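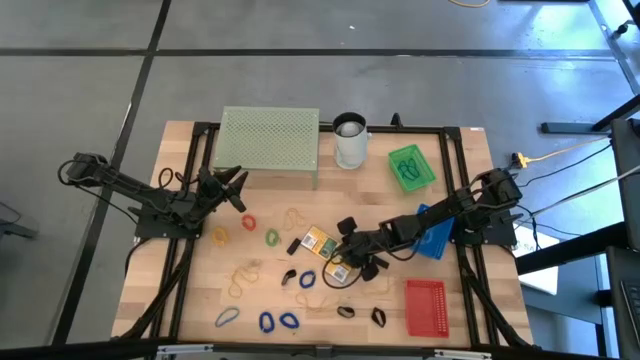

1/22 Moving out of a house you've lived in for 33 years: a thread
Uliana Prokopenko
12/13/20
Well, friends, we did it, we are in the apartment, the kettle is plugged in and I have a mug of tea on an upside-down box next to me. So many of you asked how it went that I'm going to write it all down in one place, and you can read as much or as little as you like!

2/22 The short version is that we went from four bedrooms, a basement and a garage to one bedroom and a hall closet. The long version begins in June, when my husband's knee and the basement stairs had their last serious disagreement and I finally called Pui-shan Fang, who sold our neighbors' place and who has the patience of a saint.

3/22 Pui-shan walked through the whole house with me and didn't flinch once, not even at the garage. Then she told me to start with the room I cared about least. For me that was the guest room, which had turned into a home for winter coats and one exercise bike. I did it over a weekend and felt like I could run for mayor.

4/22 Then I got cocky and started on the photographs. Please don't do this. I sat on the floor of the upstairs hall until it got dark, looking at my sister's haircuts, and I moved exactly one envelope from the left side of me to the right side of me. Photographs go last! Put them in a box, tape the box, write your own name on it in angry letters.

5/22 Furniture was easier than I feared. We measured the apartment first, every wall, and drew it on graph paper, and then cut out little paper sofas and slid them around the kitchen table in the evenings. My husband kept sneaking his recliner back onto the page. The recliner came with us, and it's blocking half the window as I type.

6/22 The dining table I had the hardest time with. It seats ten, we bought it when we couldn't afford it, and every birthday happened on it. Kamran Safavi from our old street took it for his family (he has the in-laws living with them now, bless him), and he sent me a picture of it the first night with everybody's elbows on it. I cried, but in a good way.

7/22 A word about grown children. Ask them what they want, give them a date, and believe their answers. Mine said no thank you to the china, no thank you to the silver, and then nearly came to blows over a dented colander. You never know what's been loved in a house. I wrote it all down in a notebook so there'd be no confusion later.

8/22 Books! I kept one bookcase. The rule I made was that I had to be able to say who I'd lend it to, or else want to read it again this winter. The library wasn't taking donations this year, so I put boxes at the end of the driveway with a sign, and people walking their dogs went home with armfuls. I met more neighbors in that week than in the last ten years.

9/22 Now the small stuff. The small stuff is where I lost the most time by far, and I want to be truthful with you about that. A sofa is one decision. A kitchen drawer is a whole afternoon of decisions, and every one of them is about something you can't quite name but feel sure you'll need the minute it's gone.

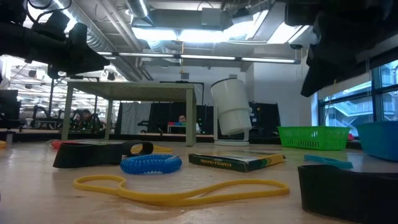

10/22 What got me through was setting a timer for each drawer and playing the radio. When the timer rang, whatever was still sitting out went into a bag for the thrift store, or into the trash, and I went and had a cookie. Some days I did one drawer and some days I did the entire laundry room. I stopped scolding myself about the difference sometime in the fall.

11/22 I did make one purchase I'm happy with, a set of stacking bins from Traltex with the lids attached so they can't wander off. They went into the closet here the very first day. I held off on buying any other organizers until we were in, and I'm so glad, as half the ones I had my eye on would never have fit through the closet door.

12/22 Let me tell you about the movers. I got three quotes. One man never came up the front walk, he just looked at the house from his truck and named a price. We went with a small outfit run by Sølve Lindholm, who came inside in his mask, opened every closet, asked about the piano and wrote everything down with a pencil. I liked the pencil.

13/22 The piano, I should say, went to a church two towns over, and getting it there cost $379. I know some of you will think that's a lot to pay to give something away. I thought so too, until I watched them take it down the porch steps, and after that I would have paid double. It was in tune when it left, which I can't say for most of the years we had it.

14/22 Paperwork took me two solid weeks. We had tax returns back to the first Bush. I called the accountant and asked what we really had to keep, and she gave me a list that fit on an index card. The rest went to the shredding place. What I did keep is in one accordion folder: the deed papers, the wills, the car title, birth certificates, and my husband's army discharge.

15/22 Do your change of address early, and do it for the odd things too. I remembered the bank and the doctor and forgot the pharmacy, the alumni magazine and the eyeglass people. Our old number was 3678 and my hand still writes it on every envelope. Yevdokiia Tkachenko bought the house, and she's been kind enough to text me whenever something of ours lands in her mailbox.

16/22 For selling the bits in between (too good for the driveway, not worth an auction) my daughter set me up on Sovodo. It took me a few tries to learn how to word things. "Lamp" sat there for weeks. "Brass reading lamp, works, smoke-free home, pick up on porch" was gone by supper! I sold the lamp, the patio set, a sewing cabinet and all the Christmas village except the bakery.
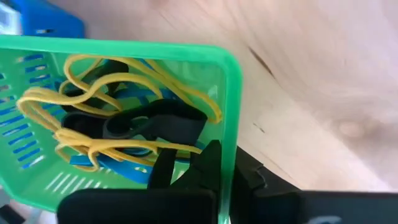

17/22 Packing, then. I labeled boxes on the side instead of the top so we could read them in a stack, with the room they were going to in the new place. Sheets and towels wrapped all the dishes. One box was marked OPEN FIRST and had the kettle, two mugs, toilet paper, the phone chargers, pills, a lamp, scissors and a roll of paper towels. Pack that box yourself and carry it in your own car.

18/22 On the last night we ate takeout on the living room floor from Triantafyllou, the same place we ordered from our first night in the house. The father has retired and the son is at the counter now, and he put in an extra baklava when I told him why we'd come. My husband couldn't get up off the floor afterward and I laughed so hard I was no help at all.

19/22 I walked through every room by myself in the morning. I'd been told not to, that it would be too sad, and I went ahead anyway and I'm glad. I said thank you out loud in each one. The pencil marks with the kids' heights are on the pantry door frame, and Yevdokiia had already told me she was leaving them right where they are and adding her own little boy's underneath.

20/22 The first week in the apartment was harder than I let on to the family. It's quiet in different places. I kept getting up at night and turning left for a bathroom that's on the right. The neighbors upstairs have a baby with strong lungs. But the light in the kitchen comes in all morning, and there is a coffee place called Puro on the corner with a window for pickup, and they already know I take mine with too much milk.

21/22 Things I got rid of and miss: the big stockpot, my gardening stool, and a green cardigan I must have been half asleep to let go of. Things I kept and shouldn't have: the bread machine, a second set of encyclopedias (I don't want to talk about it), and a box labeled CORDS that neither of us has opened. I'd say that's a pretty good score for a house that size.

22/22 If you're at the start of this and feeling swamped, write to me, I mean it. I'm happy to look over a mover's quote or just listen to you grumble about your attic. I'm slow to answer in the mornings and better after lunch. Now I'm going to go see about curtain rods, and my husband says the recliner sends its love.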